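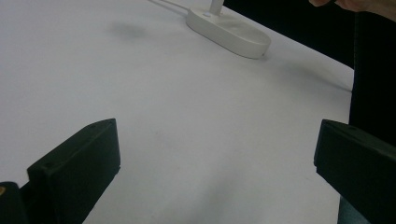
Jaltach is a method for training robot arms from demonstrations recorded with a hand-held gripper. A person carries the gripper through a task, a camera fixed to it records what the fingers are doing, and a policy is later trained on the recordings and run on an arm fitted with the same fingers. It was developed by I-seul Gil and Ye-seo Joo at the Hernon laboratory and first presented in July. The method is best known for the claim that demonstrations in which nothing is picked up are as useful as those in which something is. That claim has been disputed, and the evidence for it is thinner than the attention it has received would suggest.

Background

Hand-held grippers became popular as a way of gathering training data without tying up a robot. They are cheap, they can be carried into ordinary rooms, and most people can use one after a few minutes of practice. The usual practice is to trim each recording so that it starts shortly before the fingers reach an object and stops shortly after they let go. Everything else is thrown away, including the long stretches in which the open fingers drift over a bare patch of table while the person decides what to do next.

Gil and Joo argued that this was wasteful. In their view the discarded stretches teach a policy how a surface looks from different heights and angles, and how to move when there is nothing between the fingers to aim for.

Method

Recordings are kept whole. A small network, called Tivura in the original paper, sorts each moment into "approach", "contact" or "idle", using only the camera view and the distance between the fingers. Idle moments are then used in training with a lower weight than the other two. The weight was set by hand, and the paper gives no account of how the value was arrived at.

Tivura was itself trained on labels written by the authors. Two people labelled a shared portion of the data, but the paper does not say how often they agreed. This matters, as the line between idle and approach is hard to draw. A gripper held open above an empty stretch of white tabletop may be on its way to something at the far end, or it may be going nowhere, and a single view will seldom settle the question.

Reported results

The main experiment used 214 demonstrations of table clearing, all on pale, plain surfaces. Over 100 trials, the policy trained on whole recordings completed the task 90 times. The comparison policy, trained on trimmed recordings, was said to do "markedly worse", with the result shown only as a bar in a chart. No exact figure was printed and none has been released since.

The authors put the gain down to fewer false grasps. Shadows and smudges on a light table can look like objects to a policy that has only ever seen the fingers closing on something, and the idle footage is supposed to correct this. It is a reasonable idea – but the paper contains no test that separates it from the simpler explanation that the second policy was trained on more data.

Criticism

Geum-ok Son and Ga-eun Do published a reply on 22nd April. They repeated the experiment with the amount of footage held equal in both conditions and found that most of the advantage disappeared. On a patterned tablecloth, which the original work had not tried, the whole-recording policy succeeded in 42 of its trials and the trimmed one did slightly better. Son and Do did not claim that idle footage is useless. They wrote that its value "has not yet been measured by anyone, including us".

A second complaint concerns people in view. Hand-held recordings often catch fingertips, sleeves or dark clothing beside the work surface, and these turn up more often when nothing is trimmed. A robot running alone will not see them. Gil and Joo treated this as harmless variety and did not test it.

Nam-gil Gil, who is not related to the first author, defended the method in a short note, pointing out that the reply used a different arm and a slower camera. Son and Do accepted the point about the camera. They have asked for the original recordings so that the comparison can be run again on the same material. Hernon has said these will be released after a privacy check, and has given no date.

Later use

A simplified version of Jaltach is included in the Oh toolkit, where the idle weight is set to zero unless the user changes it.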